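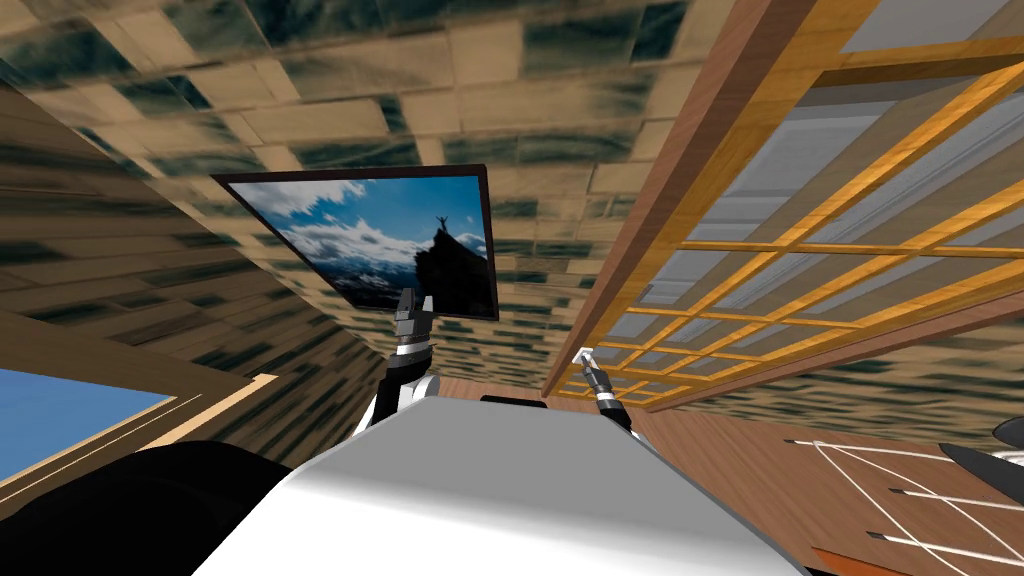
Kristýna Tóth wants to know why we need written rules for a sim at all, nothing breaks in there. Good place to start. Answer: habits carry over. Bad approach in sim, bad approach on the floor.

Who I am, Duminura, door and cabinet tasks, keep it short. 17 slides, skip the history ones if late.

Rule one. Stop short, then check. No closing on a handle until the pose is confirmed. We had 8 written rules in February, down to 6 now, people read 6.

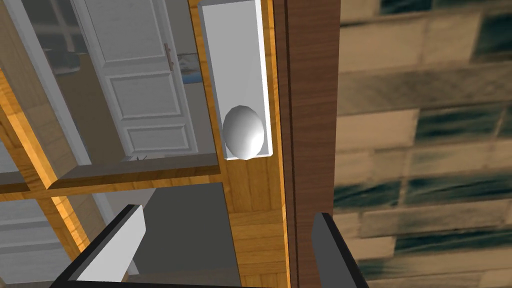
Knob task, gripper open, below the knob.

Say this slowly: open fingers are a state, log it. Welby draft lets you skip the log if the run is clean. I dont like that. Kheri Ondieki has the counter argument, let him make it in the Q&A.

Rule two, clearances. Write them down per task, not per robot. PAUSE.

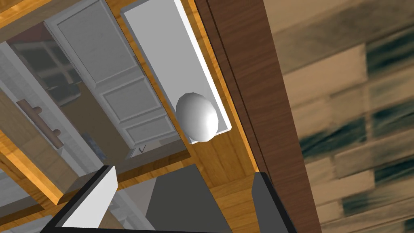

Glass is where our keep-out zones were weakest. Old template only had walls and people. Now any pane near the target gets its own zone. Point at the knob, then the big pane left of it, same door, hardly any wood between. A sideways miss goes to the glass. So: approach direction goes in the task sheet, signed before the run.

Rule three is the grasp check. 2 people read the criteria, same words, same order. Urio does this allready. With the fingers open below the knob like this, the sheet still says "not grasped". Between is not held. Repeat that.
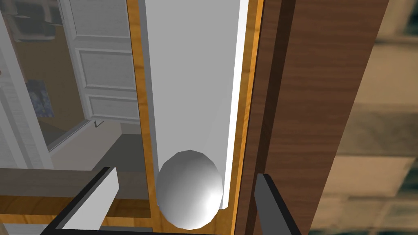 Reporting next. Near misses get the same form as failures, no seperate folder. The form asks for finger position in plain words, so here "open, one each side of the knob" is enough. Dundari template in the handout. Questions, Kheri first.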